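Batch 311 of the walnut ink is the best one yet! Simmered the husks at low heat with 200 ml of water, strained twice, and the color went down a deep warm brown on the Trolent paper with hardly any feathering. Gum arabic next - I want to see if a little more body helps the dip pens. Batch 49 (the rusty nail one) is still fading, so I'm dropping that recipe. 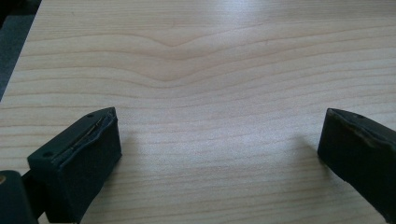 Ellwood workshop, March

Second strain done by noon. Bottled 50 ml for the Skastero shelf and left the rest in the big jar with a clove in it. Try the fine nib tomorrow!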